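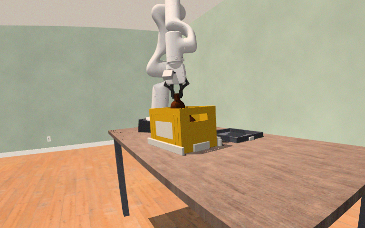 A dark bottle-shaped object over the yellow crate.

4 Jul 2025

I live now two years beside the Rondside, a small river which most people in town know only from the bridge. In October the district wants to cut the reed on the east bank, all 776 meters of it, so that the walking path gets "an open view". I read this on the notice board and I could not sleep well after it.

The reed is where the warblers nest, but they are away by October, so the office says there is no harm. I think this is too simple. The old stems stay standing through winter and many insects sleep inside them. Also the bank is soft. Hauke Oltmanns, who had the meadow behind it for most of his life, told me that the reed was cut once before, and in the spring a piece of his fence was lying in the water.

I wrote a letter to the office with 248 signatures under it. The answer was polite and had one page. They wrote that Pfeiffer, the company for the work, is already ordered, and that 3000 new plants will be put in later "as compensation". Which plants, it does not say.

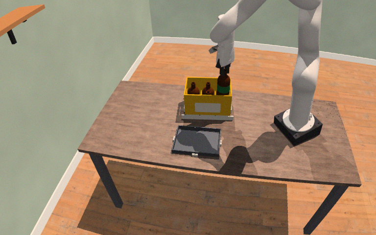
What I would like is that they cut only a part each year and leave the rest, as it is done in Hinura, where my sister lives. There the open places change from winter to winter, and the birds find always some old reed. From above such a bank looks uneven, in lighter and darker patches like the brown wood of this tabletop, and I suppose this is what the office does not like – it is not tidy. But for me a river bank can be a little untidy.

The next meeting is open for everybody. I will bring my map, on which I marked the nests from this spring, and Hauke wants to come too if his knee allows it. If you have old pictures of the east bank, please write to me, also when they are not sharp.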